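The city sent Etelka Hegedűs to Moges to find out why the air in the laundry building was bad. She had 2 meters, a folding chair and a list of tenants who had complained.

Lajos Katona had the flat above the machines. He let her in and showed her the window he kept shut.

"It's the traffic," he said. "Trucks all night, down to the Graltum yard."

She put one meter on his sill and the other downstairs, next to the washers.

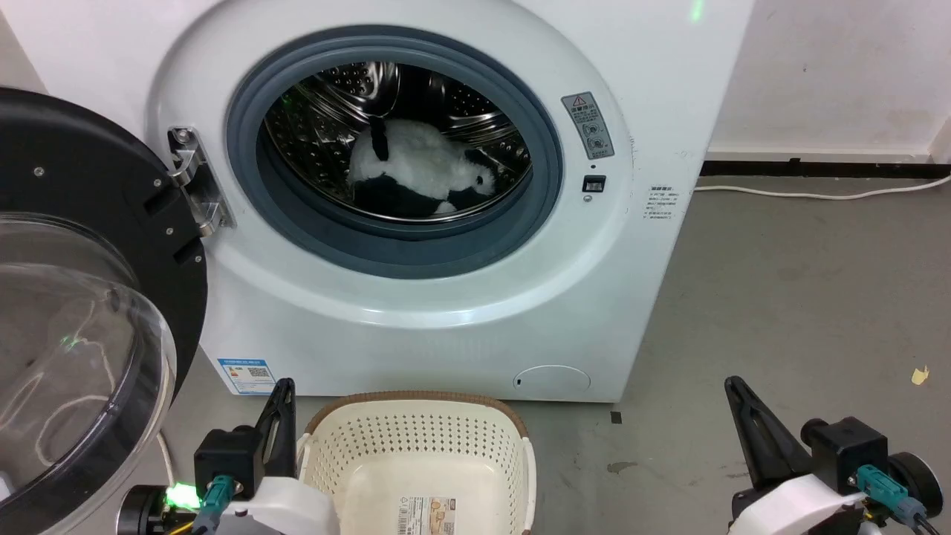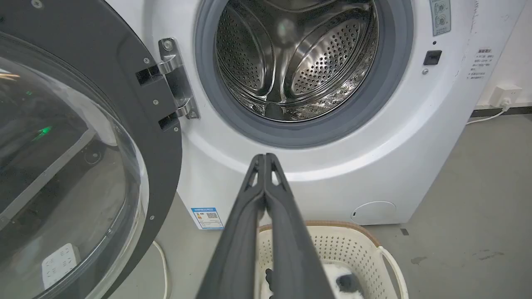 By December she had enough numbers to write the report. The sill read low, even when the trucks went by. The laundry room read 855 at ten in the morning and climbed to 3523 by suppertime, when the families came down. She sat on her chair and looked at the washer in front of her, its door open to the left, the thick gray gasket around the steel drum. Then she looked up at the vent in the ceiling. She held a tissue to it and the tissue hung straight down.

She went back up and told Lajos.

"So it isn't the trucks," he said.

"Not this time."

"I wrote 3 letters about those trucks."

"I read them. They were good letters."

He thought about that. He asked who would fix the vent, and she said Skumano had the contract, and that she would call in the morning. He asked if he could open his window until then. She checked the meter on the sill again before she answered.

"Yes," she said. "Open it."

He had painted it shut years ago. They needed a kitchen knife and most of an hour.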